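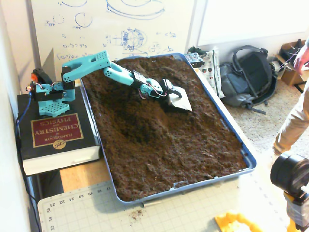

The arm at the Rutico bench, with its scoop in the soil tray.

Rutico passes 3,000 recorded digs and opens its soil collection to schools and hobby builders

Plamley, 15th September – Rutico, the small robotics workshop based in Plamley, has now recorded 3,000 examples of a desktop robot arm digging, scooping and moving soil. The recordings will be used to train Pridano, a learning system that works out how to handle loose earth by studying many attempts at the same job. The whole collection will be free to download in November.

Soil is a wonderful thing to learn from, and a very awkward one. A block or a cup keeps its shape when an arm pushes it. Soil slides, clumps and falls back into the hole, and no two scoops leave the tray looking the same. Writing rules for all of that by hand soon becomes hopeless, so the team set out to collect examples in large numbers and let Pridano find the patterns.

Each example is one short dig. A person guides the arm through the movement while the joint positions and the camera pictures are saved together, and a written note records what the person was trying to do: make a hole, level a heap, carry a scoopful to the far corner. The soil is then raked over and the next dig begins. A good session produces 45 examples, and the team has run sessions with dry compost, damp compost and a heavy garden soil that sticks to everything.

Failed digs are kept too. Of the 3,000 recordings, 300 are marked as failures, where the scoop came up empty, caught the side of the tray or dropped its load on the way. Early tests suggest these are among the most useful examples in the set. When they were left out, Pridano kept pushing the scoop in too steeply. With them back in, it began to ease off and try again at a shallower angle, and there was a fair amount of cheering in the workshop that afternoon!

In total 43 people have guided the arm so far, from experienced model makers to visitors who had never touched a robot. Their styles vary a great deal. Some take small, careful bites and others plunge straight in, and the team wants both, as a system trained on one person's habits tends to copy their mistakes as well.

Soylu, the garden supplies firm, has provided the compost and will try out the trained system next year on seed trays at its potting sheds. The first task will be a simple one – filling trays to an even depth.

The November release will include all the recordings, the notes that go with them, and the plans for the scoop. Rutico would love to hear from schools, clubs and home builders who would like to add digs of their own, particularly with sand, gravel or clay. Groups can register through the workshop's website, and a starter guide will be sent out ahead of the release.

14 shares | 6 comments

Last updated: 15 minutes ago

© Rutico, Plamley | Contact the press desk | Back to top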